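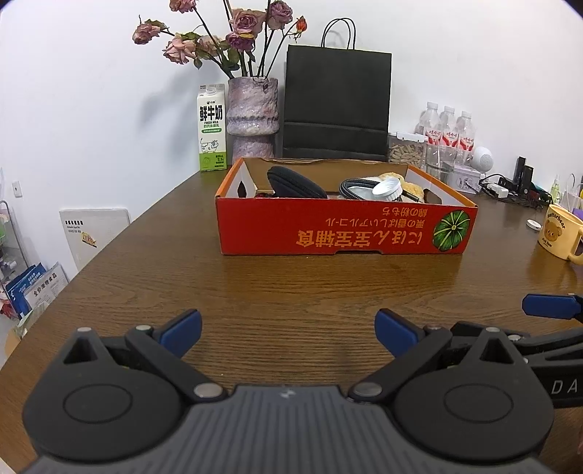 Two-finger grippers will never put away a charging cable, Colleo wrote under the first part of this review, and anyone who has watched one try knows why. The objection is fair and I have kept it in mind throughout.

Review, part two: Stirkia tabletop tidying package
Tested: parallel jaw, padded fingers, household clutter
Score: 8 out of 14

The job is the ordinary one of clearing a table: put small things into an open box, leave bottles and mugs standing, break nothing. Stirkia sells the package as ready for home use. I ran 103 pick attempts over 10 sessions and scored each as placed, dropped or refused.

Rigid items with parallel sides were placed reliably. Zippered cases went in at most angles, provided the jaw closed across the short axis. A shallow carton is a forgiving target, though the planner does not use the space well. It releases at the center and lets the contents pile up, so a coiled cable ends up under whatever follows it.

Cables remain the weak point. The software treats a coil as one solid object. When the coil opens during the lift, the plan is not revised and the loose end drags across the table. Stirkia's manual recommends tying cables first, and a person who has tied the cable may as well put it in the box.

Speed is poor. I can clear the same table in one trip to the kitchen.

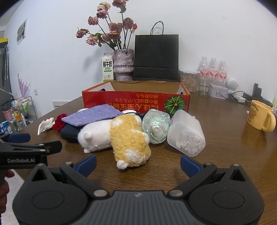 Soft goods are where these machines have improved most, according to Brindley, who would score plush toys and cloths separately from everything else. I did so for the last 14 attempts. Plush was placed eight times. Thin cloth was pinched and lifted, then let go on the rim. Crinkled plastic bags were usually refused, with an error code that the manual does not list.

The Lindqvist pads, sold separately, hold fabric better than the stock ones and wear faster. Replace them in pairs.

Suitable for a lab or a patient hobbyist. For a household, wait for the October firmware and check whether cable handling is in the release notes.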